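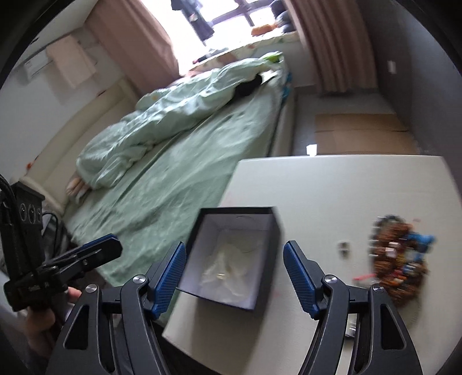 Wrist view from the Lullia tabletop set: an open box and a heap of beaded jewellery, with the second gripper at left.

Lullia tabletop set – README

Maintainer: Santosh Sandhu
Last changed: November

What this is

Lullia holds 314 episodes of two-handed tidying done by people with hand-held grippers, recorded in homes. We put it together to check one claim: that a policy trained on hand-held data from real rooms copes better with clutter than one trained on the same number of episodes at a clean bench. We went in doubting it, and we still doubt most of it.

What we found

The home-trained policy, which we call Pollik, did better than the bench-trained one on soft and rigid single items. On heaped small parts the gap went away. Strands of beads tangle, and pulling on one moves the rest, so "picked up one item" stops being a clean measure. We scored those trials by hand, twice, and the two sets of scores did not agree well enough for us to print a success rate. Please don't work one out from the label file and quote it as ours.

It is also possible that the whole gain comes from lighting. The homes have windows, the bench has a lamp. We have not run the test that would separate the two, and until somebody does, the word "generalises" should be kept away from this set.

Contents

episodes/ – wrist video and gripper opening for each hand
labels/ – start, end and outcome per episode
splits/ – 199 for training, 90 for checking, the rest held back
notes/ – free text from whoever was holding the grippers, of mixed quality

The held-back part is small. Differences of a few episodes there mean very little, and we'd rather you said so in your paper than added a third decimal place.

Known problems

Bright windows wash out to white in the wrist views. We tried correcting for this with Silum and made the shadows worse, so the video is as recorded.

Tracking drifts when one gripper passes close in front of the other. The 12 worst cases are listed in notes/drift.txt and remain in the training split.

Translucent plastic is hard to label. Where a bag lies in a box, the labellers often disagreed over whether a thing was in the bag or under it. The outcome column says "unclear" for these – it does not mean failure, though the loading script from Tạ treats it as one unless you pass keep_unclear.

Household objects were not weighed or measured. If your method needs mass or friction, this is the wrong set.

Not suitable for

Claims about speed. People slow down with grippers in their hands, some far more than others.
Ranking methods that differ only slightly.
Anything that tries to identify people or homes.

Corrections

Send them to Santosh with the episode number and the time within the clip. Reports without a time tend to sit for a while.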